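보낸 사람: Mahlet Asfaw
받는 사람: Gumcombe 공연·상영 모임 메일링 리스트
날짜: 2021년 11월 26일
제목: Re: [모임] 겨울 프로그램, 첫날 무성영화 반주 건

다들 안녕하세요, 마흘렛이에요.

답장이 늦어져서 죄송해요. 메일은 받자마자 읽었는데 답을 쓰려고 앉을 때마다 Worku 쪽에서 전화가 오더라고요. 일단 도날 님 메일부터 밑에 붙여 놓고 하나씩 써 볼게요. 길어질 것 같으니 차라도 한 잔 타 오세요.

> Donal Phelan 님이 쓰신 글:
>
> 여러분, 겨울 프로그램 첫날 무성영화 상영 때 반주를 어떻게 할지 슬슬
> 정해야 할 것 같습니다. 제가 보기에 길은 둘입니다. 하나는 작년처럼
> 피아노 독주로 가는 것, 또 하나는 Worku에게 통째로 맡기는 것.
> Worku가 하면 분위기는 확실히 다르겠지만 그 사람들은 악보 없이
> 즉흥으로 하잖아요. 중간에 관객이 지루해하면 어쩌나 하는 걱정이
> 솔직히 있습니다.
>
> 그리고 장소 말인데요, Prullov 홀이 아직 확정이 아닌 걸로 압니다.
> 거기가 안 되면 Griler 위층밖에 없는데 거긴 의자가 너무 삐걱거려서
> 조용한 장면에서는 영화보다 의자 소리가 더 잘 들립니다.
>
> 단편을 앞에 하나 붙이자는 얘기도 있었는데 저는 반대예요. 본편만
> 틀어도 충분히 깁니다.
>
> 도날

먼저 장소부터요. Prullov 홀 됐어요! 어제 저녁에 확인 메일 받았고 첫날이랑 둘째 날 둘 다 우리 이름으로 잡혀 있어요. 조건이 하나 붙긴 했는데, 밤 행사가 끝나면 무대 위 피아노를 우리가 원래 자리로 밀어 놔야 한대요. 바퀴는 달려 있는데 왼쪽 뒷바퀴가 잘 안 돌아서 사람이 좀 붙어야 할 거예요. 8월 음악회 때 해 보신 분들은 무슨 말인지 아실 테고요. 그때 제 신발 한 짝이 거의 순직했어요.

이번에 온 사용 안내문에 객석 수가 541석이라고 적혀 있던데, 우리가 그걸 다 채울 일은 없으니까 2층은 닫고 아래층만 쓰자고 할 생각이에요. 작년에 2층까지 열었다가 사람들이 드문드문 흩어져 앉는 바람에 박수 소리가 다 따로 놀았잖아요. 연주하는 사람 입장에서는 그게 정말 힘 빠지는 일이에요. 앞쪽에 옹기종기 모여 앉아 있으면 숫자가 적어도 훨씬 따뜻하고요.

그다음 반주. 저는 Worku 편이에요 (다들 예상하셨겠지만요). 제가 지난주에 그 친구들 연습하는 데 가서 앉아 있었거든요. 영화 앞부분을 틀어 놓고 맞춰 보는 걸 처음부터 끝까지 들었는데, 즉흥이라고 해서 아무거나 막 하는 게 아니에요. 인물마다 짧은 선율을 하나씩 정해 놓고 그 인물이 나올 때마다 조금씩 바꿔서 돌려 쓰더라고요. 늙은 선장이 나오면 첼로가 낮게 깔리고, 딸이 부두로 뛰어나오는 장면에서는 그 선율을 클라리넷이 받아서 반음 올려 부는데 팔에 소름이 쫙 돋았어요. 그리고 안개 장면! 거기서는 아예 아무것도 안 해요. 그냥 조용해요. 그 정적이 길어지니까 연습실에 있던 사람들이 숨도 안 쉬고 화면만 보고 있더라니까요.

도날 님이 걱정하시는 지루함 문제는 저도 물어봤어요. 그쪽 대답은, 자기들도 중간 부분이 늘어지는 걸 알고 있고 거기만 타악기를 넣을까 고민 중이래요. 저는 넣지 말라고 했어요. 시장 장면에서 북이 나오는 건 괜찮은데 편지 읽는 장면까지 두드리면 관객이 글자를 못 읽어요. 자막 카드가 워낙 빽빽한 영화라서요. 아, 자막 카드 번역은 제가 12월 초까지 끝낼게요. 지금 절반 넘게 했고, 옛날 말투를 어디까지 살릴지 때문에 속도가 안 나요. "그대여"를 "당신"으로 바꿨다가 다시 "그대여"로 돌려놓기를 벌써 몇 번째인지 모르겠네요.
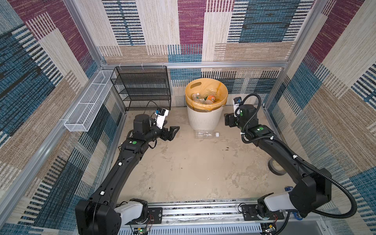 의자 소리 얘기는 Prullov로 정해졌으니 접어도 되지만 즉흥 반주에 대해서는 여전히 마음이 반반이라고, 도날이 오늘 아침에 짧게 덧붙여 왔어요. 피아노 독주는 적어도 언제 끝날지 다 같이 알 수 있는데 Worku는 엔딩이 올라간 뒤에도 계속 연주할 사람들이라고요. 그 말은 저도 부정을 못 하겠어요. 지난번에 앙코르 한 곡만 한다더니 막차 놓친 사람이 나왔죠.

그래서 제가 절충안을 하나 생각해 봤어요. 본편은 Worku가 하고, 영화가 끝나면 불 켜기 전에 딱 한 곡만 더, 그것도 미리 정한 곡으로. 곡은 그쪽이 고르고 길이는 우리가 정하는 걸로요. 마지막 선율이 선장 주제니까 그걸 노래로 풀어서 불러도 예쁠 것 같아요. 가사가 있는 버전을 연습 때 흥얼거리는 걸 들었는데 옛날 뱃노래에서 따왔대요. 이 정도면 도날 님도 받아 주실 만하지 않을까요?

단편 건은요. 음, 이건 제가 좀 우기고 싶어요. 본편이 긴 건 맞는데, 15분짜리 하나를 앞에 붙이는 건 관객한테도 연주자한테도 도움이 돼요. 무성영화를 처음 보는 분들은 눈이 적응할 시간이 필요하더라고요. 배우들이 왜 저렇게 팔을 크게 휘두르나, 왜 입은 움직이는데 말이 없나, 그런 걸 가벼운 단편으로 한번 웃고 넘어가면 본편에 들어갈 때 훨씬 편해요. 제가 생각하는 건 빵집 소동극 있잖아요, 밀가루 뒤집어쓰고 사다리에서 떨어지는 그거. 아이들이 오면 무조건 그거예요. 필름 상태도 좋고 대여비도 본편에 묶어서 해 준다고 했고요.

대신 시작을 좀 당기죠. 문 여는 시간은 그대로 두고 인사말을 줄이면 돼요. 작년 인사말이 얼마나 길었는지는 여기 적지 않을게요 (제가 했으니까요...). 이번엔 두 문장만 하고 내려올게요. 환영합니다, 전화기 꺼 주세요. 끝!

둘째 날 얘기도 잠깐. 시 낭송이랑 현악 이중주를 묶는 건 다들 좋다고 하셔서 그대로 가는데요, 순서가 아직 안 정해졌어요. 저는 시 한 편, 음악 한 곡, 이렇게 번갈아 가는 게 좋은데, 이중주 쪽에서 자꾸 일어났다 앉았다 하면 조율이 틀어진다고 싫어해요. 그럼 앉은 채로 계속 무대에 있으면 되지 않냐고 했더니 시 읽는 동안 표정 관리를 못 하겠대요. 그 마음도 이해가 가서 할 말이 없었어요. 전반부 시, 후반부 음악으로 나누고 맨 마지막 시 한 편에만 현악을 깔아 보는 건 어떨까요. 낭송하실 분은 12명까지 받기로 했고 지금 자리가 두 개 남았어요. 읽고 싶은 분은 저한테 따로 메일 주세요. 자작시도 되고 번역시도 돼요. 번역시면 원문 첫 연 정도는 같이 읽어 주시면 좋겠어요. 뜻을 몰라도 소리가 다르니까 듣는 재미가 있거든요.

Griler 위층은 혹시 몰라서 아직 취소 안 했어요. 그날 오후에 리허설 장소로 쓰면 어떨까 싶어서요. 의자가 삐걱거려도 리허설 때는 상관없고, Prullov에서 걸어갈 거리라 악기 옮기기도 할 만해요. 첼로 케이스 들고 그 좁은 계단을 올라가는 건 좀 미안하지만요. 이것도 의견 주세요.

포스터는 글자 크기를 키워서 다시 뽑고 있어요. 지난 시안은 가까이 가야 제목이 보이더라고요. 그리고 연주자 이름이 영화 제목보다 훨씬 작게 들어가 있었는데 저는 그게 계속 마음에 걸렸어요. 관객이 그날 실제로 만나는 사람은 연주자들이잖아요. 이름 철자는 제가 Worku에 다시 확인했고, 두 번째 바이올린 하시는 분 성에서 글자 하나 빠진 거 고쳤어요. 표 값은 작년이랑 똑같이 가고요.

그래서 답이 필요한 것만 다시 쓰면, 단편 붙이는 것 (도날 님 빼고도 반대하시는 분 계신지), 앙코르 한 곡 절충안, 둘째 날 순서, Griler 리허설이에요. 길게 안 쓰셔도 되고 좋다 싫다만 적어 주셔도 돼요. 답은 저한테만 보내지 마시고 꼭 리스트 전체로 눌러 주세요. 지난번에 저 혼자 답장을 다 받아서 하나하나 옮겨 적느라 눈 빠지는 줄 알았어요.

아 그리고 8월에 빌려 간 보면대 2개, 누가 갖고 계세요? 검은색 접이식이고 하나는 나사에 노란 테이프가 감겨 있어요. 이중주 때 써야 하는데 악기장에 없네요.

마흘렛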